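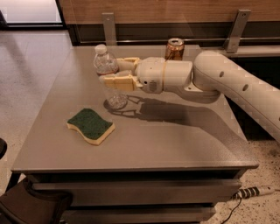 The sponge question, again

Every October the Tenville newsletter gets letters about kitchen sponges, and every October I promise to stay out of it. So much for that.

The claim going around this year is that you can wash your drinking glasses with the green side of an ordinary sponge and they'll come out clearer. I don't buy it. The scouring layer is made for burnt pans. On plain glass you might get away with it for years, but I have a shelf of cloudy tumblers at home that says otherwise, and I was the one scrubbing them. Use the pale foam side. If there's a ring of dried juice at the bottom, soak it first and go have your coffee.

I'm just as doubtful about the Vastska "glass only" sponge that one reader swears by. It costs more, it looks like foam to me, and the leaflet promises 400 washes. Who kept score? Mine smelled bad long before I got anywhere near that.

A few of you also asked about bottles and cans. Plastic water bottles with an inch left in them shouldn't go in the bin like that — tip them out, then screw the cap back on. Cans get a quick rinse. You don't need soap, whatever the letter from Cekevholm Road said.

As for faceted glasses, the grooves near the base hold on to grime, and I haven't found a trick that beats a soft brush. If you have one, send it in, but please try it on more than one glass before you write.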